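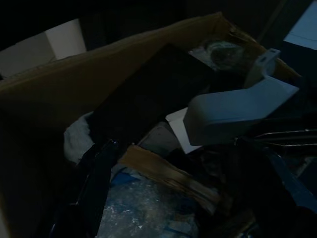 Bolarness confirmed on Monday that Ingeborg Hauser is leaving for Kamside. The club statement ran to two paragraphs and gave no fee. She played 79 league matches for them, nearly all at left back, and the contract she has signed at Kamside is for two years.

I think the move makes sense on tactical grounds. Kamside defend in a back four but build with three, and last season the left back was the one who stayed home. Hauser is slow over the first few yards and very good at the pass inside — that job suits her. At Bolarness she was asked to overlap, and her crossing numbers were poor: 6 completed from open play all year.
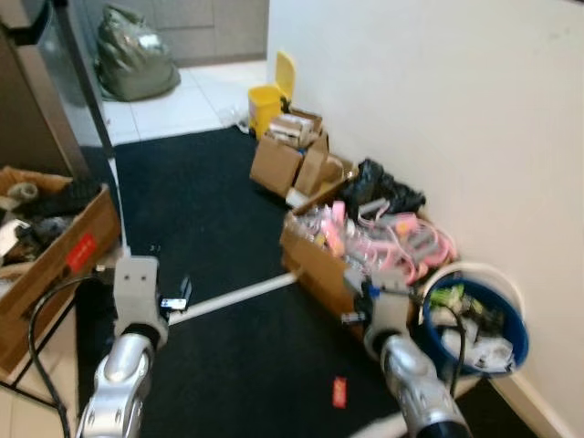 White rod, dark carpet runner, boxes on both sides.

The open question is the number 9 position. Kamside sold Arai to Bandside in August and have not replaced her. Hauser's long diagonal needs a forward who will attack the far post, and the current squad has wingers who come short. Unless that changes, a good part of what they have bought will go unused.

I expect her to start on the bench for the first match and play the second in full.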